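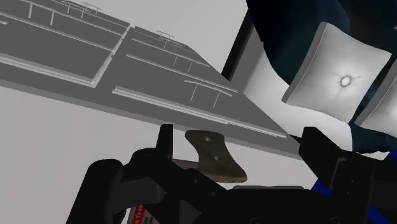 Robotic gripper holding a wooden block

I bought this in July after a bout of tendon pain at the base of the thumb. My physio, Ginette Masson, wanted the thumb kept still at night and during lifting, and left the choice of brand to me. I had already tried a Gamard sleeve, which was comfortable but let the thumb move as much as it liked.

The Codden has a bendable metal stay along the thumb side and 2 straps. It took me a few goes to get the stay to the right shape. The leaflet says to bend it over the edge of a table, and that works better than doing it by hand. Sizing goes by the wrist measurement, so measure before ordering. Mine is 18 cm and the medium fits with a little strap to spare.

I wore it every night for six weeks. The pain on waking eased after the second week, though I was doing the exercises as well and can't say which helped more. Opening jars still hurts.

Faults: the lining gets warm and holds sweat, and it takes a full day to dry after a hand wash. The hook fastening on the lower strap has started to pick up fluff and catches on the bedding. You can't type in it, or not well. I take it off for desk work.

A friend has the Hashmi version, which is softer and easier to get on with one hand, but the thumb support is weaker. For night use I would buy the Codden again, and probably a second one to wear while the first is in the wash.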